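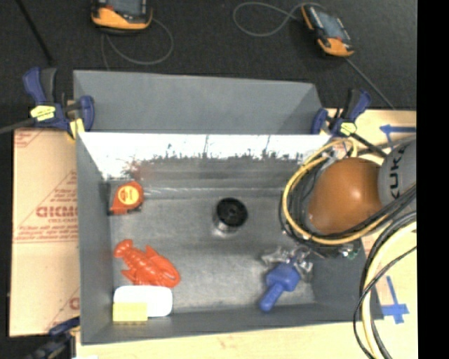
Home Projects Reports People Contact

Picking software, progress report to Miranda

7 Jun 2019 | Haoran Peng

4 min read

Short one this time, Radek and I are both mid-merge and I wanted this out before the review call. Headline: planner rewrite is done, perception is half where we said, logging is ahead. Money section at the end.

Where we are against the plan

Work package 1 (motion planning in the bin). Done. Old planner treated the bin as a box with straight walls, so anything close to a sloped wall got rejected as a collision before the solver even looked at it. Replaced with a proper mesh of the bin, walls and flange included. Clamps are in there too as padded cylinders, crude but it keeps the wrist away from them. Cable bundle is still not modeled. We put a fat keep-out volume on the gripper housing instead and accept that it costs us some reach in the corners.

Work package 2 (perception). Late. See below.

Work package 3 (run logging and replay). Ahead. Every attempt now writes one record: camera frame, segmentation mask, chosen grasp, the grasps it turned down and why, joint trace, outcome. Replay tool loads a record and re-runs the planner on it offline. Korkcombe have asked for the format and I said yes, hope that's ok, it's in the agreement anyway.

Numbers

Last full batch was 309 attempts. 304 produced a usable log record, the other five died in the writer when the disk filled up. Fixed, there's a quota check at startup now. Of the usable ones 89 were planner refusals, meaning no arm motion at all. Too many. Most trace back to perception handing over a bad mask, the planner is right to refuse them. I don't want to loosen the planner to make that figure look nicer and Radek agrees.

No grasp success rate in this report. The outcome labels from that batch were done by two people with different ideas of what a "partial" is. Relabeling now.

Perception, the long version

Three problems, in order of pain.

Gray on gray. Bin is bare sheet metal and so the floor reflects whatever is over it. Segmentation finds edges in the smudges where the back wall meets the floor and proposes grasps on nothing. We added a background model from empty-bin frames which helps until the light changes.

Glare on the back wall. It saturates and the depth goes with it. Currently we mask out everything over a threshold and don't plan there. Radek has a two-exposure version on a branch, looks promising, not merged, tests fail on the old driver.

Things touching. The white block and the yellow sponge in the near left corner come back as one object nearly every time. The grasp then gets put on the overlap, worst possible place. The lobster is fine, funnily enough, red on gray is easy and the claws give the pose estimator plenty to hold on to. Same for the blue toy once the gripper isn't covering part of it.

That last point turned into its own ticket. The fixed camera sees the gripper whenever the arm is low in the bin, and the tracker was happily updating object positions from half-covered views. Now we project the arm model into the camera and freeze any track it overlaps. Calibration has to be good for that to work, it drifted once and we lost an afternoon to it.
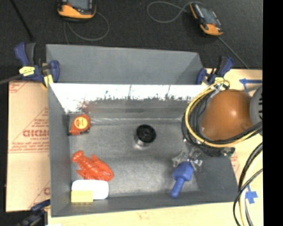
Control changes

Approach speed is now set per grasp instead of one global value. Descent is slower inside the bin, normal above the flange. Force threshold on contact lowered, was tripping late. There is a known bug where the retreat move starts before the fingers report closed, 12 cases in the logs, all from the old state machine. New one waits on the finger state with a timeout. Needs a full batch before I'd call it fixed.

Also moved all the parameters out of the launch files and into one config that gets saved with every run. Should have done that at the start, we could not reproduce two of the early batches for exactly this reason.

Tooling

Replay viewer runs in the browser now. You can scrub an attempt, turn masks on and off and see rejected grasps colored by reason. Tratberg's people have a login and have already filed tickets, mostly fair. Export to their format is not started.

Nightly regression runs the planner on the stored records and flags any grasp that changes by more than the tolerence. Caught one real mistake of mine (sign error in the wall normals).

Risks

- Perception slips again. If the two-exposure branch doesn't land we fall back to masking and lose the strip by the back wall for good.
- Radek Bednárik is on the Skivska project half time after the summer. His calibration code has no docs. He's writing them, I'm nagging.
- Driver upgrade. Needed for two-exposure, might break timing in the controller. Will do it on the spare PC first.

Money

On budget for staff. Underspent on equipment, we'd like to move that to compute for retraining the segmentation model. Need a yes from you in writing before we can order anyhting.

Next

Relabel the batch, merge two-exposure or drop it, full batch with new state machine, success rates to you after that. Work package 2 realistically closes in September. Revised Gantt to follow, the old one is wrong from row four down.

Haoran

Previous report Next report Back to top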